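Section 5. Empty-Gripper Reference Check

5.1 Purpose

This section covers the check of a Monik two-finger hand tool before it is used for recorded work on a gridded surface. The check confirms that the fingers are seated, that the camera view includes both fingertips, and that the open position matches the value stored in the Wadum logging software.

The check applies to hand-held tools only. For tools mounted on an arm, see Section 8. The lockout rules in Section 2 apply to both.

Revision note: text updated 11 August 2022. The open-position tolerance was widened and step 6 of 5.4 was added. Earlier printed copies of Section 5 should be discarded.

5.2 When to run the check

Run the check:

at the start of each shift;
after any finger has been removed, swapped or retightened;
after the tool has been dropped or has hit a fixed object;
after 995 open and close cycles, as shown by the Wadum cycle counter;
when a tool passes from one operator to another.

A tool that has not been checked must not be used for recorded work. Recordings made with an unchecked tool are marked HOLD in the log and kept apart from the released set until the site lead has reviewed them.

5.3 Before you start

The tool must be powered off while the fingers are handled. Switch off at the handle, then pull the supply lead. The handle switch alone does not isolate the drive.

CAUTION: Pinch hazard. The fingers can close without warning if power is restored while the trigger is held. Keep hands out of the space between the fingers whenever the supply lead is connected.

CAUTION: Do not look along the fingers from the tip end at close range with the tool powered. Wear eye protection during all of 5.4.

You will need:

the hex key supplied with the tool;
a lint-free cloth;
the Wadum software, open on the Reference page;
a plain surface with straight, visible lines.

The surface does not have to be level. It does have to be matte, evenly lit and wide enough to pass behind both fingertips. Where lines cross, the crossing makes a convenient target for repeat checks.

5.4 Reference check with the fingers open

1. With the power off, wipe the faces of both fingers. Remove dust from the screw holes. Do not use solvent on the fingers.

2. Check each finger for play by pushing it gently from side to side. A finger that moves must be retightened before you go on. See 5.6.

3. Connect the supply lead and switch on at the handle. Wait for the status light to turn solid.

4. Open the fingers fully and release the trigger. Read the opening value on the Reference page. The nominal value is 80 mm. The reading must be within 5 mm of nominal.

5. Point the tool at the lined surface with nothing between the fingers. Both fingertips must be in view and the surface lines must show in the gap. 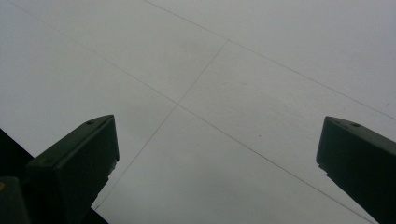 Bajwa asks whether step 5 can be skipped when the opening value in step 4 is already within tolerance. The two steps test different things, in Bajwa's reading, but on a busy line the second one is the first to be dropped, and the manual should say plainly if that is allowed.

It is not allowed. The opening value comes from the drive encoder and says nothing about where the camera is pointed. A camera bracket that has slipped will still give a correct reading at step 4. Both steps are required, in the order given.

6. Hold the tool still and press Capture. Keep still until the software confirms that the capture is stored. If the software reports motion, repeat the capture.

7. Change the viewing angle and repeat steps 5 and 6. Keep the fingers open and do not touch the trigger between captures. Small changes in how much of each finger is in view are acceptable. Loss of either fingertip is not.

8. Save both captures under the tool's serial number. Do not save captures from two tools under one entry.

NOTE: The captures are a record of the tool, and need not be sharp from edge to edge. Parts of the tool close to the lens may be out of focus. The fingertips and the lines between them must be clear enough to follow.

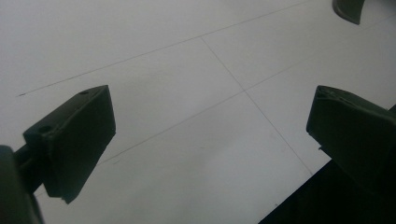

Fig. 5-2. Fingers open, nothing held, crossing lines in the gap.

5.5 Accepting or rejecting the check

Accept the check when all of the following are true:

the opening value is within tolerance;
both fingertips appear in both captures;
no object is held or touching the fingers;
at least one surface line can be followed through the gap;
the software shows no active fault.

Reject the check if any one item fails. Do not average readings or keep the better of several attempts. Find the cause, correct it, and start again from step 1.

Marks or wear on the fingertips are not a reason to reject unless they affect grip. Enter them in the Remarks field so that later checks can be compared.

5.6 Retightening a finger

1. Switch off and pull the supply lead.
2. Seat the finger fully on its mount. The mating faces must touch along their whole length.
3. Tighten the screws evenly with the supplied hex key, a little at a time.
4. Push the finger from side to side. If play remains, take the tool out of service.
5. Run the full check in 5.4.

CAUTION: Do not use a powered driver. The thread inserts strip easily and are not field-replaceable.

5.7 Records

Keep reference captures for 490 days. The Trurkska site server removes older captures on its own schedule; anything needed beyond that period must be exported first.

Each entry must show the tool serial number, the opening value, the cycle count and the operator code. Entries without an operator code are treated as incomplete. Corrections are added as a new line. Do not overwrite the original entry.

For fault codes shown during the check, see Appendix C.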